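**Relatório de progresso – avaliação do kit de manipulação Deltex**
Destinatário: Direção de Operações, Dandinwood
Data: 10 de outubro de 2020

## Situação

A avaliação segue dentro do prazo revisto em agosto. O kit está montado na bancada de testes e em uso regular. Falta fechar a parte de custos de manutenção e repetir um dos ensaios, pelos motivos indicados mais adiante.

O objetivo continua a ser o que ficou acordado no arranque: saber se o kit serve para a linha de sortidos da Flandora, onde os produtos mudam com frequência e as embalagens são quase todas flexíveis.

## Trabalho realizado

A instalação demorou mais do que o previsto na proposta da Owino. A calibração inicial teve de ser refeita depois de uma atualização do software, e perdemos cinco dias de trabalho com isso. O fornecedor respondeu aos pedidos de apoio, mas a documentação em português está incompleta e usámos quase sempre a versão inglesa.

Até ao fecho deste relatório foram registadas 1.973 tentativas de recolha de embalagens. As primeiras 400 serviram para ajustar a força de fecho e não entram no cálculo final. As restantes dividem-se entre recolha em fila, recolha em monte e deposição em caixa.
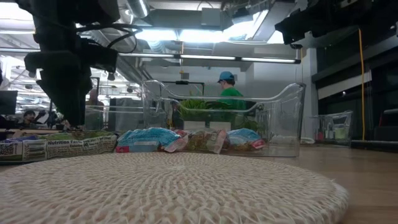

Os snacks em invólucro mole são o caso mais exigente. Quando a embalagem tem muito ar, a garra fecha sobre o filme e o produto roda durante a subida. Com força mais baixa o problema diminui, mas aumentam as quedas nas embalagens compridas. A Owino propôs umas pontas de borracha mais largas – pedimos um par à experiência, que ainda não chegou.

Na deposição em caixa os resultados são mais estáveis. O braço desce sempre pela mesma trajetória e os erros concentram-se nas embalagens pegadas pela extremidade.

## Pontos em aberto

- **Ensaio em monte.** Vai ser repetido. Uma série de umas 200 tentativas foi gravada com os parâmetros antigos e não é comparável com as outras.
- **Licença de software.** O preço indicado cobre o primeiro ano. Pedimos à Owino os valores de renovação por escrito.
- **Peças de desgaste.** As pontas da garra mostram marcas de uso, ainda sem efeito nos resultados. Não temos um intervalo de substituição fiável.
- **Formação.** O manual de operador está em rascunho e precisa de ser revisto por alguém da linha.

## Orçamento

A despesa está dentro do aprovado. A única verba em risco é a de apoio técnico, por causa das horas gastas na calibração. Não pedimos reforço nesta fase. Caso a Owino aceite suportar parte dessas horas, a folga passa para a compra das pontas.

## Próximo período

Repetimos o ensaio em monte logo que as pontas novas estejam montadas, para não fazer o trabalho duas vezes. Em paralelo fica concluída a comparação com a operação manual, com os dados que a Flandora já enviou.

A recomendação de compra ou devolução do kit segue no próximo relatório. Precisamos até lá de confirmação da Direção sobre o prolongamento do contrato de aluguer da bancada.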